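안경을 어디에 두었더라

노안은 대개 사십대 중반에 찾아온다. 약병의 작은 글씨가 먼저 흐려지고, 다음은 식당 메뉴판이다. 팔을 뻗어 거리를 맞추던 사람도 결국 안경점에 간다. 그리고 그때부터 새로운 문제가 시작된다. 종일 쓰지 않는 안경은 벗어 둘 곳이 필요하고, 벗어 둔 곳은 금세 잊힌다.

네덜란드 출신 안경사 프란스 페르후번은 작은 안경점 스타노라를 운영하면서 손님들에게 안경을 어디에 두는지 물어 왔다. 처음에는 수리 접수증 귀퉁이에 적는 메모였다. 렌즈에 긁힌 자국이 있으면 어디에 놓아두느냐고 묻고, 다리가 휘었으면 어디서 깔고 앉았느냐고 물었다. 그렇게 모인 접수증이 715장이다. 이 가운데 624장에는 집 안의 장소가 적혀 있다. 나머지는 차 안이나 직장, 아니면 기억나지 않는다는 답이었다.

가장 많이 나온 곳은 식탁이었다. 침대 머리맡이 그다음이고, 세면대와 소파 팔걸이가 뒤를 이었다. 냉장고 위라고 답한 사람도 꽤 있었다. 장을 봐 온 물건을 넣으면서 유통기한을 확인하고, 안경을 벗어 눈에 보이는 가장 가까운 평면에 올려놓은 것이다.

"안경집에 넣는다는 분들 안경은 수리하러 오는 일이 드뭅니다." 페르후번의 말이다. "그런데 안경집을 쓰라고 권하면 다들 고개를 끄덕이고는 다음에 또 휘어진 걸 들고 오세요. 그래서 요즘은 안경집 이야기를 먼저 꺼내지 않습니다."

그가 대신 권하는 것은 자리를 정하는 일이다. 얕은 접시여도 좋고 천 한 장이어도 좋다. 안경을 벗는 횟수가 가장 많은 방에 하나, 잠자리 옆에 하나를 둔다. 접시는 가장자리가 낮아야 손이 편하고, 바닥에는 부드러운 천을 깐다. 렌즈가 아래로 가게 놓는 버릇은 고치는 편이 낫다. 다리를 접고 렌즈를 위로 향하게 두면 된다. 다리를 펼친 채 둘 때는 거꾸로 엎지 말고, 테가 얇은 금속이라면 그 위에 책이나 신문을 올리지 않는다.

같은 안경을 2년 넘게 쓴 사람은 코받침도 살펴볼 만하다. 실리콘이 누렇게 변하고 단단해지면 안경이 흘러내리고, 흘러내리는 안경은 더 자주 벗게 된다. 교체는 몇 분이면 끝난다. 페르후번은 나사도 함께 조인다. 집에서 조일 때는 끝까지 힘을 주지 말라고 한다. 나사산이 뭉개진 테를 살리는 일이 새 나사를 끼우는 일보다 훨씬 번거롭다.

여분의 안경을 여러 개 마련하는 방법도 있다. 번역가 야브시라 워크네는 돋보기를 4개 가지고 있다. 책상, 부엌, 현관, 가방에 하나씩이다. 한동안은 잘 돌아갔는데 어느 날 보니 네 개가 모두 부엌에 있었다고 한다. 부엌에서 편지를 읽고, 현관에서 쓰던 것을 그대로 쓰고 들어와 벗은 결과였다. 지금은 테 색깔을 달리해서 빨간 테는 부엌, 검은 테는 책상으로 정해 두었다. 가방에 넣은 것은 아예 도수를 조금 낮게 맞췄다. 집에서 쓰면 불편하니 저절로 가방으로 돌아간다.

목걸이 줄은 의견이 갈린다. 워크네는 줄을 일주일 쓰다가 그만두었다. 국을 끓일 때마다 렌즈에 김이 서렸고, 허리를 숙이면 안경이 싱크대 모서리에 부딪혔다. 반면 목공을 취미로 하는 후루카와 노보루는 줄 없이는 작업을 못 한다. 자를 읽을 때는 쓰고 멀리 있는 것을 볼 때는 벗기를 오전 내내 되풀이하기 때문이다. 그는 가죽끈을 쓴다. 금속 줄은 여름에 목에 달라붙어서 싫다고 했다.
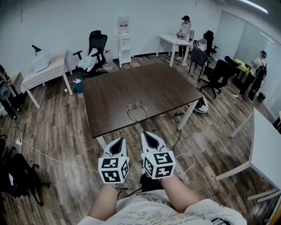

베레켓 구데타

식탁에 올려 둔 안경은 가장자리 쪽에 놓이기 쉽다. 손이 먼저 닿는 곳이어서 그렇다. 얇은 금속 테는 짙은 색 상판 위에서 잘 보이지 않고, 안경을 벗은 눈으로 찾을 때는 더욱 그렇다. 페르후번은 테가 가는 손님에게 밝은색 받침을 권한다. 흰 접시면 충분하다.

떨어뜨린 안경은 곧바로 쓰지 말고 평평한 곳에 올려 본다. 다리를 펴서 놓았을 때 한쪽이 들리면 휜 것이다. 손으로 바로잡으려다 경첩 근처를 부러뜨리는 일이 많으니 안경점에 맡기는 편이 싸게 먹힌다. 렌즈에 모래나 먼지가 묻었다면 물로 먼저 헹군다. 주방 세제를 한 방울 풀어 손끝으로 문지르고, 뜨거운 물은 코팅을 상하게 하므로 미지근한 물을 쓴다. 셔츠 자락으로 닦는 습관은 안경사들이 하나같이 말리는 것이다.

끝내 찾지 못할 때는 어떻게 할까. 페르후번은 마지막으로 글씨를 읽은 장소부터 떠올리라고 한다. 안경을 벗은 순간은 기억나지 않아도 무엇을 읽었는지는 대체로 기억난다. 고지서였는지, 약 설명서였는지, 전화기 화면이었는지. 스타노라의 계산대 옆에는 손님들이 두고 간 안경을 모아 둔 나무 상자가 있다. 새 안경을 맞추러 왔다가 쓰고 온 안경을 놓고 가는 사람이 5월에만 둘이었다.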